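The Well at Tapley

My brother-in-law bought the water in September. Two cases of it, delivered to the porch in Tapley with a brochure taped on top, and he carried it into my kitchen like he'd pulled it out of the ground himself.

"Grimura," he said. "It comes from under a mountain."

"All water comes from under something," I said.

He put a bottle in front of me. It had a blue cap and a drawing of a goat. The brochure said the spring had been found by a shepherd whose bad knee healed overnight. It didn't say what the shepherd's knee had been doing before that, or who had looked at it, or whether he'd just slept on it right for once. I drank half a glass. It tasted like the inside of a garden hose, a clean one.

My sister was already on her second week. She said her hands didn't hurt in the mornings anymore. I asked if that might be on account of her quitting the packing job in Ulberg, where she'd folded boxes for eleven years, and she gave me the look she has given me since we were kids and I told her the tooth fairy had our father's handwriting.

"You always do this," she said.

"Do what?"

"Stand there with your arms crossed."

I uncrossed them. It didn't help.

The thing is, I wanted her hands to be better. I'd driven her to the clinic in Killov four times that spring and sat under the television while they told her to rest and ice them. The last bill was $2,752, and all it bought was a sheet of stretches with a smiling cartoon wrist. So when she opened a jar of pickles at my table without asking for help, I didn't say a word. I did look at the lid. It was a jar we'd opened before.

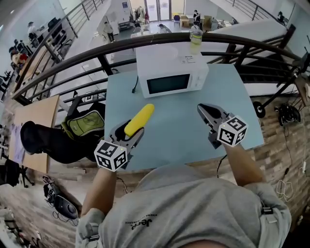 On Thursday there was a meeting at the Grange hall for people who wanted to sell Grimura to other people. My brother-in-law asked me to come along, I think because he needed the ride. A man in a good sweater stood by the coffee urn and told us that tap water was tired. That was his word. He said it had been through too many pipes and had forgotten how to be water.

I put my hand up.

"How would you test that?" I said.

He smiled at me the way you'd smile at a dog that had gotten into church. He said some folks weren't ready. The folks who were ready turned around in their folding chairs to see which one I was. My brother-in-law studied his shoes.

We drove home with two more cases in the trunk. He'd signed something. Around the feed store he said, "You could have let me have it for one night."

"Have what?"

He didn't answer. The bottles knocked together every time we hit a pothole, and there are a lot of potholes on that road.

That weekend, while they were out, I did a thing I'm not proud of. I took six empties from their recycling, filled them at my kitchen sink, screwed the blue caps down tight and set them in their refrigerator, behind the milk. I told myself it was an experiment. I was going to write it down and everything. I had a pad.

Ten days went by. My sister came over on a cold morning, took off her gloves and played most of a hymn on my piano, which hadn't been tuned since our mother died. She missed some notes in the middle and went back for them.

"See?" she said.

I had the pad in the drawer right next to me. I asked if she wanted coffee, and she said only if I made it with the good water, so I got up and ran the tap.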